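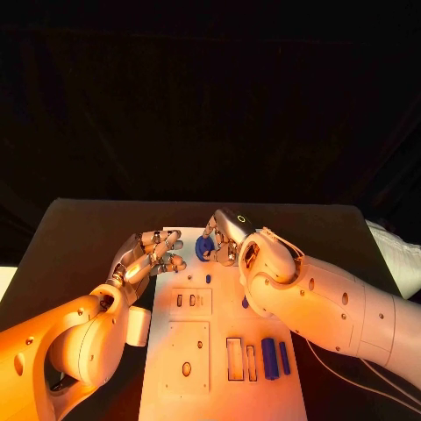 Figure 1. White rectangular board on a dark brown tabletop, black curtain behind.

3. Data and Method

3.1 The owner survey

The survey asked owners of small sailing boats which jobs they had put off during the past two seasons and what they had done with the money or time instead. We mailed the form to every address on the berth lists of five harbors, 1,828 in all, and received 1,017 forms that could be used. Harbors were chosen for having both a boatyard on site and a club that lets members do their own work ashore. Those with only one of the two were left out, as the choice between paying a yard and doing the job oneself is the main thing we wanted to look at.

The form was drafted by Kerekes and Song and tried out at Plandeck, where the berth holders are used to filling in an annual works form and so had strong views on how the questions should be put. Following their comments we dropped the term "preventive maintenance," which several owners took to mean only engine service, and listed the jobs by name: standing rigging, running rigging, seacocks and hoses, keel bolts, rudder bearings, engine, batteries and wiring, sails, deck fittings, bottom paint, and interior. An owner could mark each job as done, put off, not due, or not known. The last answer was added late and was used more than we expected, mostly for keel bolts and wiring.

A job was counted as put off only if the owner said it had been due. This leaves out owners who do not know that a job is due, and the figures for standing rigging in particular should be read with that in mind. Many owners bought their boats used and have no record of when the shrouds and stays were last replaced. Some gave the age of the boat in place of the age of the rigging. Where the two could not be told apart we treated the answer as not known.

3.2 Costs

Owners were asked to write down what they had spent on the boat over the last full season, split into berth, insurance, winter storage, yard work, parts, and equipment. Parts replace something that was already on board; equipment is anything new. In practice the line is hard to hold. A chartplotter bought to replace a broken one that was much smaller could go in either column, and owners with the same purchase did not always put it in the same place. We kept the owner's own choice in all cases. Achari recoded a portion of the forms using a stricter rule, and the ranking of the cost items did not change.

We did not ask for receipts. Boat owners are known to remember large bills well and small ones badly, and the parts column is likely to be too low for everyone. Rope, sealant, shackles, filters, and sandpaper are bought a little at a time and are often paid for in cash at the harbor shop. Several owners wrote in the margin that they had stopped adding these up on purpose. For the purposes of this paper the error matters less than it might, because we compare owners with one another and do not report a total cost of ownership.

Berth fees differ between the harbors and were checked against the published price lists. At Bresen the fee includes mast storage and one lift in and out; elsewhere these are billed separately. We moved the Bresen lift charge into winter storage, using the price the harbor charges to visitors, so that the columns match. Owners at Oker who keep their boats on trailers at home pay no winter storage, and these entries were left at zero.

3.3 Interviews

Owners who agreed to further contact were sorted by boat length and by whether they had put off any rigging or below-waterline work. Erdős and Ye then held interviews at the boats, most of them in July, while owners were on board. Each interview began with a walk from bow to stern in which the owner named what needed doing. The order of the walk gave the talk its structure, and we found that owners brought up jobs they had not marked on the form. Hose clamps and chafed halyards came up often in this way.

The interviews also covered how a job gets chosen once there is money for it. Owners rarely described a yearly plan. More often a job was done when the boat was already out of the water for another reason, or when a friend with the right tools was free. Work that made the boat more pleasant for guests tended to be done before the first trip of the season, and work on the rudder or seacocks was left for the fall haul-out, when it had to compete with the storage bill. We return to this in Section 4.

3.4 Analysis

The main measure is the share of due jobs that were put off, worked out for each boat. We relate it to boat length, years of ownership, distance from home to harbor, and whether the owner does most of the work. Boats held by more than one owner were kept in the sample, but only one form per boat was used. Where two forms arrived for the same boat and disagreed, we used the one filled in by the person named on the berth contract. Forms with fewer than half of the jobs marked were set aside. The same rules were applied at Szabó, where the berth list is kept by the yard and includes boats that are for sale.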